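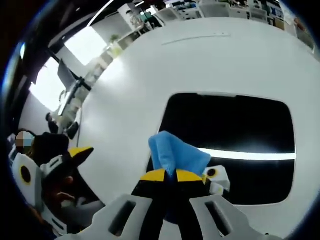

타네르 에르뎀은 수건이 물을 마시는 것이 아니라 물이 수건을 타고 올라가는 것이라고 했다. 두 표현은 비슷하게 들리지만 과학에서는 구별한다. 마신다고 하면 수건이 물을 당겨 삼키는 펌프처럼 여겨지기 때문이다. 수건에는 펌프가 없다. 물을 움직이는 것은 실과 실 사이의 아주 좁은 틈이다.

모세관 현상이란?

가느다란 관을 물에 세우면 관 안의 물이 바깥의 물보다 높이 올라간다. 이것을 모세관 현상이라고 한다. '모세'는 털처럼 가늘다는 뜻이다. 관이 가늘수록 물은 더 높이 올라간다. 안쪽 반지름이 절반으로 줄면 올라가는 높이는 두 배가 된다.

여기에는 두 가지 힘이 관계한다. 첫째는 부착력이다. 서로 다른 물질의 분자가 끌어당기는 힘으로, 물과 유리, 물과 면 사이에 작용한다. 둘째는 응집력이다. 같은 물질의 분자끼리 끌어당기는 힘이다. 부착력이 물의 가장자리를 벽을 따라 끌어 올리면, 응집력으로 이어진 나머지 물이 뒤따라 올라간다. 올라간 물의 무게와 끌어 올리는 힘이 같아지면 물은 멈춘다.

천의 구조

면실 한 가닥은 짧은 섬유 여러 개를 꼬아서 만든다. 섬유 사이에는 틈이 있고, 이 틈이 관의 역할을 한다. 유리관처럼 곧지는 않다. 구부러지고 갈라지고 다시 만난다. 그래서 천의 한쪽 끝만 물에 닿아도 물은 여러 방향으로 퍼진다.

많은 수건의 표면에는 작은 실 고리가 빽빽하게 서 있다. 이 고리를 파일이라고 한다. 파일이 있으면 물과 닿는 넓이가 커지고, 고리 사이에도 물이 머물 자리가 생긴다. 같은 크기의 얇은 손수건보다 수건이 물을 더 많이 머금는 까닭이다.

재료에 따른 차이

면은 셀룰로스라는 물질로 되어 있다. 셀룰로스 분자에는 물 분자와 잘 붙는 부분이 많다. 이런 성질을 친수성이라고 한다. 면 섬유는 틈에 물을 담을 뿐 아니라 섬유 속으로도 물을 받아들여 조금 부푼다.

폴리에스터는 섬유 속으로 물을 거의 받아들이지 않는다. 그러나 폴리에스터로 만든 천도 물을 옮길 수 있다. 섬유를 아주 가늘게 만들거나 단면에 홈을 내면 좁은 틈이 많이 생긴다. 운동복 가운데에는 이 원리로 땀을 바깥쪽 면으로 보내는 것이 있다.

비옷의 천은 반대로 만든다. 표면을 물과 잘 붙지 않게 처리하면 부착력이 약해진다. 물은 틈으로 들어가지 못하고 방울이 되어 굴러 내린다. 이런 성질은 소수성이라고 한다.

계산해 보기

마른 수건의 무게가 530그램이다. 물에 담갔다가 건져 물이 더 떨어지지 않을 때 다시 재었더니 1130그램이었다. 머금은 물의 무게는 다음과 같이 구한다.

1130 - 530 = 600(그램)

물 1그램의 부피는 1밀리리터로 계산한다. 따라서 이 수건은 물 600밀리리터를 머금었다. 수건 자체의 무게보다 무거운 양이다.

집에서 하는 실험

준비물: 키친타월, 낡은 면 손수건, 비닐봉지, 자, 가위, 컵 세 개, 물, 식용 색소

1. 세 재료를 각각 너비 2센티미터, 길이 15센티미터로 자른다. 가위는 어른과 함께 쓴다.
2. 각 띠의 아래 끝에서 1센티미터 되는 곳에 연필로 선을 긋는다. 비닐에는 유성펜을 쓴다.
3. 컵에 물을 같은 높이로 붓고 색소를 한 방울씩 넣는다.
4. 띠를 세워 연필 선까지만 물에 담근다.
5. 6분 뒤에 선에서 색이 올라간 곳까지의 길이를 잰다.
6. 결과를 표에 적는다. 단위는 밀리미터로 한다.

띠가 컵 벽에 붙으면 띠와 벽 사이의 틈으로도 물이 올라가므로 결과가 달라진다. 띠의 위쪽 끝을 나무젓가락에 집게로 매달면 띠가 벽에 닿지 않는다.

섬유 유연제와 수건

섬유 유연제는 실 표면에 얇은 막을 남긴다. 막은 촉감을 부드럽게 하지만 물과 섬유가 붙는 것을 방해할 수 있다. 위의 실험에서 유연제를 쓴 손수건과 쓰지 않은 손수건을 비교해 볼 수 있다. 두 손수건은 같은 천이어야 한다.

낱말 풀이

모세관: 털처럼 가느다란 관
부착력: 서로 다른 물질의 분자가 끌어당기는 힘
응집력: 같은 물질의 분자끼리 끌어당기는 힘
친수성: 물과 잘 붙는 성질
소수성: 물과 잘 붙지 않는 성질
파일: 천의 표면에 서 있는 실 고리나 털

2022년 7월 30일 고침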